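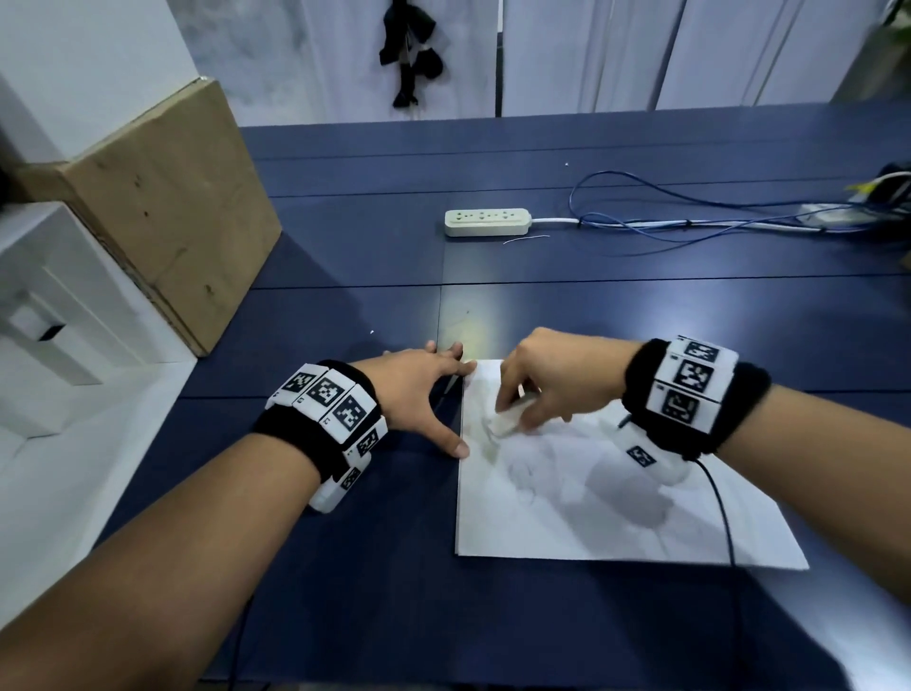

Figura 3 - Apagar com a borracha branca: uma mão segura a folha, a outra esfrega.

Início Manuais Papel e desenho Acessórios Contacto

Conjunto de desenho Felilar - Guia de utilização
Secção 5: Apagar e limpar a folha

Esta secção explica como se apaga o lápis de grafite sem estragar o papel. Vale para as folhas brancas do conjunto e também para o papel comum de escritório. Para o carvão, consulte a secção 11.

Antes de começar

Ponha a folha numa mesa lisa e firme. Se a mesa tem juntas entre os painéis, procure que a zona a apagar não fique em cima de uma junta, pois o papel pode marcar ou dobrar nesse lugar. As mãos devem estar limpas e secas.

Experimente a borracha num canto de papel de rascunho. Se ela deixa um risco escuro, esfregue-a no rascunho até o risco desaparecer.

Procedimento

1. Coloque a folha direita à sua frente.

2. Abra os dedos da mão que não apaga e pouse-a sobre o papel, perto do canto superior. A mão deve ficar plana. Quem apaga com a direita segura do lado esquerdo, e quem é canhoto faz o contrário.

3. Pegue na borracha entre o polegar e os outros dedos. Deixe sair só uma parte pequena para baixo.

4. Comece na parte de cima da folha. Esfregue com movimentos curtos, sempre no mesmo sentido, afastando-se da mão que segura.

5. Depois de cada zona, pare e retire os restos com um pincel macio. Não use a palma da mão.

6. Se fica uma mancha cinzenta, vire a borracha para um lado limpo e passe outra vez, com menos força do que antes.

7. Mude a mão que segura quando passar para a metade de baixo. Ela deve estar sempre perto da zona onde trabalha.

Nota: Uma mancha cinzenta muito leve é normal nos lápis macios. Para a tirar, espere cerca de 3 minutos e repita o passo 6 - não insista logo a seguir.

CUIDADO: Não esfregue do meio da folha em direção à mão que segura. O papel levanta, faz uma dobra e pode rasgar.

CUIDADO: Não molhe a borracha e não use álcool sobre o papel.

Guardar a borracha

Guarde a borracha na manga de cartão, separada das réguas de plástico. O contacto prolongado pode colar uma coisa à outra. A borracha de substituição pede-se com a referência 1009.

Texto revisto por Murray Doucette, 2021-06-03.

Artigos relacionados
- Afiar lápis com lâmina
- Estojo Wanduvside: montagem das divisórias
- Pincel de limpeza Dastex: lavagem e secagem
- Papel Galang: escolher a gramagem
- Secção 11: Carvão e fixador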